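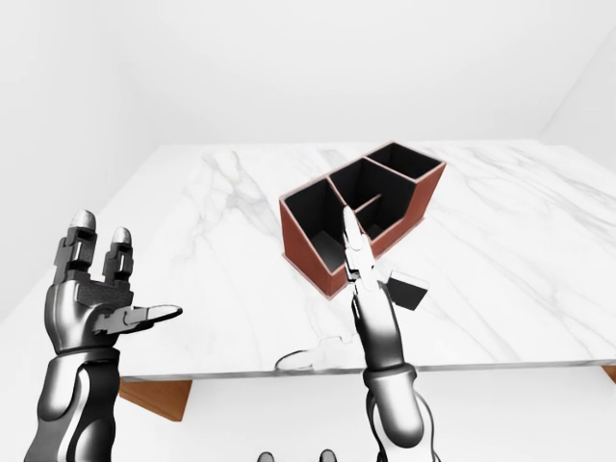
Ring marks on a marble table top

Posted by Ekrem Ertürk

We bought a second-hand marble table in December and I have been working from it most days. There are now two dull rings on the side where I put my mug. They don't wipe off with washing-up liquid. You can only see them when the light comes in low, after 4 in the afternoon. Is this a stain or damage, and can I sort it out myself? I don't know if the top was ever sealed. 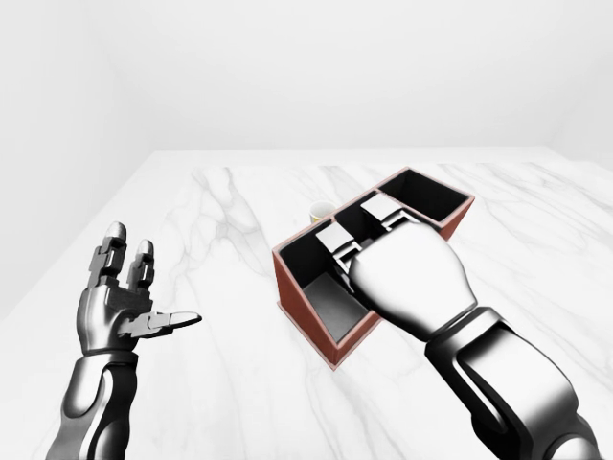

I have some limescale spray under the sink but haven't tried it yet.

Cuiping Zheng

Don't use the limescale spray. It is acid and so is whatever made the rings, most likely coffee or juice. Marble is etched by acid, so the polish has gone in those spots and cleaning won't bring it back. Light etching can be improved with marble polishing powder, a damp cloth and a lot of rubbing. Try a corner first. Mine took 51 minutes for one ring and I can still find it if I look.

To check for sealer, leave a few drops of water on the top for ten minutes. If the stone goes darker underneath, it needs sealing. Sealer helps with stains – it won't stop etching. 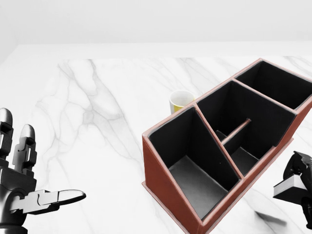

Use coasters with a soft backing, and wipe up spills straight away.

Vojtěch Halás

I had the same and left it. After a year there were so many marks it all looked even. If you want it perfect get a stone firm in to re-hone it, but ask the price first.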